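Section 6: Placing the unit and replacing the filter

1. Choose a spot on a hard, level floor. Leave 60 cm free on every side, and keep curtains well away from the air outlet.

2. Plug the unit straight into a wall socket. Do not use an extension cord.

3. Touch the power symbol on the top panel. Run the unit on high for the first hour with the windows closed.

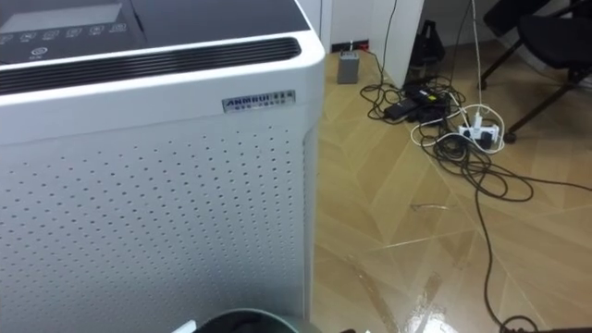 Brittany MacLeod adds that in a bedroom she would start the high setting in the afternoon, as it is too loud to sleep through.

Caution: Do not rest cups, plants or books on the unit. Water that gets into the outlet can damage the fan.

4. Change the filter after roughly 600 hours of use, or sooner if you have pets. Switch off and unplug the unit before you open it.

5. Lift the old filter out slowly – dust falls from the lower edge – and put it in a bag before you carry it through the house. 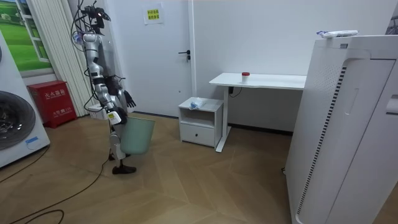 6. Slide in the new filter with the pull tab facing you. Close the cover until it clicks, then plug the unit back in.

Note: Harnari filters are sold singly under part number 211. Do not wash or vacuum them. Order from Jerodow, Werkum branch.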